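Call for participants: help us sort a whole lot of little drawers
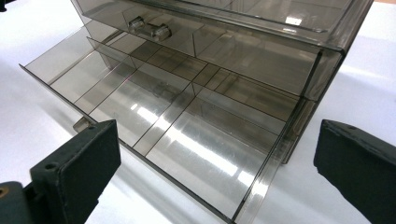 Hedberg Tidy Club, Home Organizing Group

Hi everybody! I run the home organizing group at the Hedberg club, and I'm looking for people who like putting small things where they belong. If you've ever spent a happy hour with a box of buttons and an ice cube tray, please keep reading.

The project is called Kulteck (it was the name on an old cookie tin we all liked, and it stuck). Over the years our members have given us sewing bits, screws, beads, stamps, fuses, earring backs, picture hooks and a lot of things I can't name. The last time we wrote it all down we had 2,687 pieces, and that was before the Zukberg hobby store closed and sent over what was left on its shelves. All of it needs to go into drawers that regular people can use without digging.

The drawers are the smoky see-through plastic kind, with thin dividers that split the inside into bins. I love these things. You get long narrow spots and big roomy ones in the same drawer, and you can sort of see what you own before you even pull the handle. But which bin should hold what? I put safety pins in a large one once and it was a mess within a day. I've also seen someone fit a full set of sewing machine feet into a space I would have given to paper clips, so I know there are people out there who are better at this than I am!

So what would you be doing? We meet Wednesday evenings at 6:30 and go until 8:30. You'd take a mixed tub, pick a cabinet, and decide on a layout that makes sense to you. Then you swap with another person and try to find ten things in theirs while I keep time with my phone. After that we have coffee and argue a little about where rubber bands go (they're office supplies, but I have been outvoted). Before you head home you fill in a short sheet on what was easy to find and what drove you crazy.

You don't need any experience. Messy people are very welcome, and so are the folks who label their spice jars twice. You do need to be 18 or older and okay with sitting at a table and handling small parts. If your eyes are like mine, bring your reading glasses. We have two magnifiers and they go fast. Please leave little kids at home for this one, there are magnets and pins in the tubs.

I'm asking people to come for at least 2 evenings, the first to set up a cabinet and the second to see if your system still makes sense to you a week later. Mine usually doesn't. There's no pay, but you can pick out a drawer's worth of supplies to take home, and coffee and cookies are on us.

We're in Room 108 of the Ní Bhriain building, up the stairs and to the left. There's an elevator by the back entrance. Street parking is free after six.

To sign up, leave your name and phone number on the sheet outside Room 108, or call the club desk at extension 845 and ask for the drawer project. Tell us which evenings work and whether there's something you'd really rather sort. Beads go quickly. Screws are wide open.

We start in April and I'll keep adding people until the chairs run out.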